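Filali Storage Bins: Frequently Asked Questions

Product support, Delitz Housewares
Applies to all open-top Filali bins in solid and translucent finishes

General

What are Filali bins made of?
All bins in the range are injection-molded polypropylene. Solid and translucent bins use the same base resin. The difference is the amount of pigment, which does not affect strength or temperature limits. Lids, where available, are a softer grade of the same plastic and flex more in the cold.

How do I find the model number?
It is molded into the underside of the base, near one corner. The first digits give the size and the letter after them gives the finish: S for solid, T for translucent. Bins made before the current mold was introduced have the letter on the outside wall, just under the rim.

Do solid and translucent bins of the same size stack together?
Yes. Stacking depends on the size code only. Do not stack bins with different size codes, even if the rims look close.

What is the difference between stacking and nesting?
Nesting means placing empty bins inside each other for storage. Stacking means placing a lidded bin on top of another lidded bin. Open bins should only be nested. An open bin set on the rim of another open bin has no positive location and will slide.

My nested bins are stuck together. How do I separate them?
Air is trapped between the walls. Hold the outer bin and flex one long side outward until the seal breaks, then lift the inner bin from the opposite end. If this fails, put cold water in the inner bin and stand the outer bin in warm water for a few minutes. Do not pry with a knife or screwdriver. Scratches at the rim tend to become cracks.

Choosing a finish

When should I choose translucent?
Choose translucent when the contents change often and need to be checked without lifting the bin down. Larger shapes and strong colors show through the walls. Printed labels on the contents generally do not read clearly, so label the bin itself.

When should I choose solid?
Choose solid for anything sensitive to light, such as seed packets, film, or dyed yarn, and for shelves that get direct sun. Pigment slows UV damage. Translucent bins kept in a sunny window will become brittle sooner — usually at the corners first.

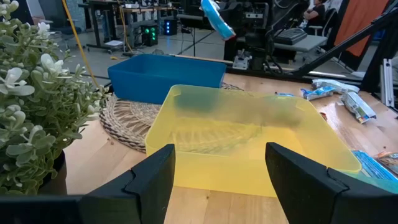
Translucent yellow bin in front of a solid blue bin. The woven mat shows faintly through the yellow plastic.

Can I order a mixed set?
Yes. Mixed sets are packed to order and ship on Wednesday. Single-color sets ship on any business day.

Will the colors match bins I bought earlier?
Solid colors are held to a fixed standard and should match. Translucent colors vary slightly with wall thickness and resin batch. We do not accept returns for shade differences between batches of translucent bins.

Cleaning and care

Are the bins dishwasher safe?
Top rack only, with heated drying turned off. Place the bin open side down, clear of the spray arm. Large sizes may not fit and should be washed by hand.

The inside has turned cloudy. Is this damage?
Cloudiness in a translucent bin is either mineral film or fine scratching. To tell which, wipe a small area with white vinegar and rinse. If the area clears, it is mineral film and the whole bin can be treated the same way. If it stays cloudy, the surface is scratched and cannot be restored. Abrasive pads are the usual cause.

How do I remove label adhesive?
Warm the label with a hair dryer on low, peel slowly, and rub the residue with cooking oil on a paper towel. Wash with dish soap afterward. Do not use acetone or lacquer thinner. Plorkura labels are made for this range and peel off dry if removed within 11 months. After that they may leave residue.

Can I store food in them?
Packaged food, yes. Whole produce with a peel, yes. The bins are not sold for direct contact with oily or hot food. Tomato sauce and turmeric will stain translucent bins permanently.

Can a bin go in the freezer?
It can, but polypropylene loses impact strength when cold. A bin dropped straight out of the freezer may crack. Let it warm before moving it with weight inside.

Can I use a bin on a wood or woven surface?
Yes. The base is smooth and will not mark a finished tabletop under normal use. Grit caught under the base will, so wipe both surfaces before sliding a loaded bin. A bin on a coarse woven surface may rock slightly under an uneven load.

Labels and accessories

Which label size fits which bin?
Size codes 100 and 400 take the narrow label. Size code 445 takes the wide label and has a recessed panel for it on the short side. A narrow label can be used on the 445, but it will not fill the recess.

Do Volladlow shelf clips fit Filali bins?
They fit size code 400 only. The rim on the 445 is too deep for the clip to close. An adapter was tested and dropped — it held when empty and let go under load.

Returns and replacement

What does the warranty cover?
Molding defects: short fills, warped rims, and splits along a seam. It does not cover impact damage, heat damage, staining, or UV embrittlement.

My bin arrived warped. What should I do?
Set it upside down on a flat surface at room temperature overnight. Minor warp from shipping in June and later summer months often relaxes without treatment. If one corner still lifts, send a photo of the corner and a photo of the model number.

Who handles claims?
Mehwish Arain handles replacement claims. Mohcine Hegazy handles questions on materials and temperature limits. Both can be reached through the support form. Include the model number in the first message.

Are the bins recyclable?
Polypropylene is code 5. Acceptance depends on the local program. Remove labels first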